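Home Shop Journal Events Contact

A Bowl, a Week, a Quiet Ten Minutes: Inside the Sorting Table at Ninasach

February | By the Journal desk

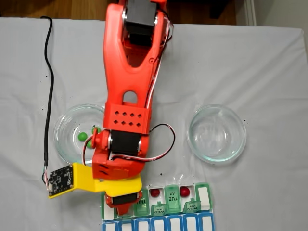
Glass bowls and a pill organizer on the white-covered table.

The owner of Ninasach, a little home-organizing studio in Plarnbridge, lights up when you ask about pill organizers. "People think it's the dullest thing in the house," she says, "and I could talk about it all day!"

Her weekly sorting class runs 10 minutes, start to finish, and she has taught it to nearly 120 people so far. A white cloth goes on first. "Small things vanish on a patterned tablecloth. On white you spot them right away."

Then come the bowls, always glass (she loves glass), so you can see what's left from any side of the table. For practice she skips real tablets. "Beads, little balls, dried peas, whatever's in the drawer. You want to get clumsy with something that doesn't matter."

What about people who lose their place halfway through the week? She laughs. "Oh, that's me! I say the day out loud. Thursday, Thursday, Thursday, and then I close the lid."

The next class, at the Zabala Street room, starts at 5 and has five places left. Bring your own organizer if you have one, and check with your pharmacist before you move anything out of its bottle.

We use cookies to improve your visit. Accept | Settings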